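The Kuster Linen Tablecloth
Stonewashed, mitered corners, woven in small runs
by Plolgate Table & Home

We have been selling the Kuster longer than anything else in the shop, and I still get a little happy every time a fresh bolt comes in. If you've never had a real linen cloth on your table before, this is the one I'd start you with. It's heavy enough to hang nicely and soft enough that you won't save it for company (please don't save it for company!), and it looks better slightly rumpled than it ever does straight off the ironing board.

The name comes from the mill pattern card, where our buyer Rianne Verbruggen first found it, tucked in behind a lot of very shiny damasks. She brought home a single napkin, washed it over and over in her own machine, and then put it on my desk without a word. I ordered the cloth that afternoon.

Sizes

Small: 51 x 51 inches, for a card table or a little kitchen square
Medium: 55 x 98 inches, seats six
Large: 63 x 130 inches, seats ten to twelve
Runner: 16 x 71 inches

Measure your table top first, then add twice the drop you want. Most people like a drop somewhere between six and twelve inches. If you have long-legged guests or a bench instead of chairs, stay on the short side, or the cloth ends up in everybody's lap. For a table that falls between sizes, write to us – we can often cut one to order, and Begoñe Soler, who does all our hemming, is very patient with odd numbers.

Colors

Oatmeal, Chalk, Rust, Deep Olive and Mumutis Blue. The blue was supposed to be a one-season color and people simply wouldn't let us drop it. It's a grayish blue, quieter than it looks on most screens, so do order a swatch if you're matching it to dishes or a painted wall. Swatches are free, up to four per household.

Fabric and making

100% flax linen, 300 grams per square meter, stonewashed before cutting. The hem is two inches deep with mitered corners, stitched in matching thread. You'll see slubs in the weave, those slightly thicker threads that run along here and there, and they belong in it. Expect a bit of lint in the first two washes as well. It settles down.

Washing

Machine wash at 40 degrees Celsius (104 Fahrenheit) with a mild detergent. No bleach and no fabric softener. Tumble dry on low and take it out while it's still a touch damp, then give it a good shake and hang it over a door or a railing. If you like it crisp, iron it on the wrong side while damp. For red wine, rinse from the back with cold water as soon as you decently can, and for candle wax, let it harden, lift off what comes away easily, then press the rest between two sheets of plain paper with a warm iron.

Goes well with

The Cuvum napkins, sold in sets of four, which are cut from a lighter linen in the same five colors. I'd mix them, personally. Rust napkins on the oatmeal cloth make even a plain soup supper feel like somebody went to some trouble.

Delivery and returns

Cloths in stock leave us within two working days, folded in tissue. Cut-to-order sizes take three weeks, a little longer in June when the wedding orders come in. You may return any unwashed cloth within a month, apart from those cut to order. Include your packing slip, and tell us what didn't suit you if you have a minute, as we do read those notes.
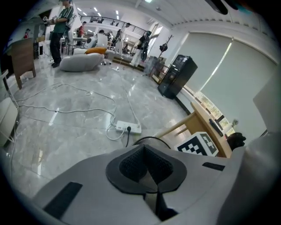
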